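Why this town

Our group picked Gumitz because three religious communities used the same valley for several hundred years and left records in two languages. The older settlement was Orthodox. Lutheran weavers came later, invited by the landowners at Dronberg, who needed tenants after a plague year. A small Jewish community lived by the lower bridge and ran the grain trade until the guilds pushed them out.

The question for our project was simple: when the ruling family changed its religion, did ordinary people change theirs? We used parish registers, tax lists and the grave markers still standing in the two churchyards. 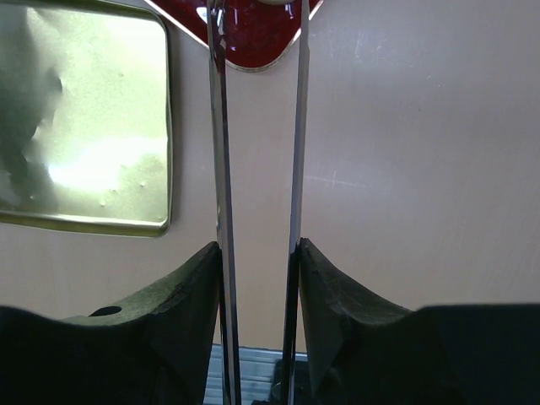

The tax lists were the most useful. They give 4000 people in the valley before the Dronberg family converted, and they mark each household by the church it paid. After the conversion every household was supposed to pay the Lutheran pastor. Many did, but they also kept paying the Orthodox priest in grain or firewood. The register calls this "the old custom." We found 136 households doing it, most of them on the upper farms where the pastor seldom went.

Feast days are the other place where the old practice shows. The Orthodox calendar ran behind the new one, so for a long time the valley kept Christmas twice. The pastor complained about it in letters. Mill owners complained too -- they lost the workdays. In the end the two dates settled into one holiday for church and a second for visiting relatives, and some families still keep both.
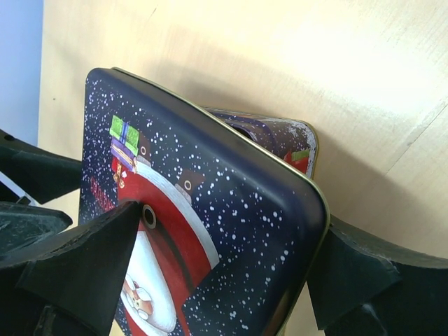
Holiday tin with a Santa-like face on the lid.

The Jewish community is harder to follow. The guild records only mention it when there was a dispute. We know that 40 families were ordered to leave and that the order was put off twice, apparently because the Dronberg estate owed them money. The Habte collection at the college library has copies of the petitions. We read them in translation, so we can't say much about the wording.

What we would do differently

We spent too long on the churchyards. Many of the stones at Lerkness had been moved when the road was widened, and we didn't learn this until October. By then we had already drawn a plan of the graves by date, and most of that plan had to be thrown out.
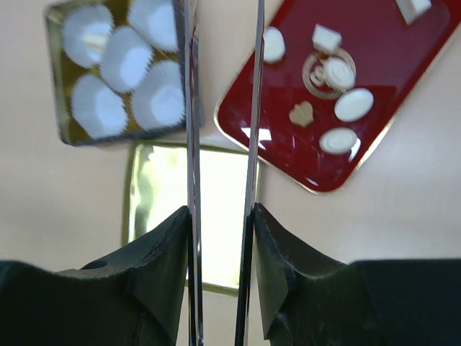 The part we kept is the set of inscriptions. Stones from the first years after the conversion mix the two traditions -- a Lutheran verse under an Orthodox cross, for example. Later stones don't. We take this as a sign that the change was slow and happened between generations, but the sample is small and the poorest families had no stones at all.

The transcribed inscriptions are in Appendix B, with the tax tables in Appendix C.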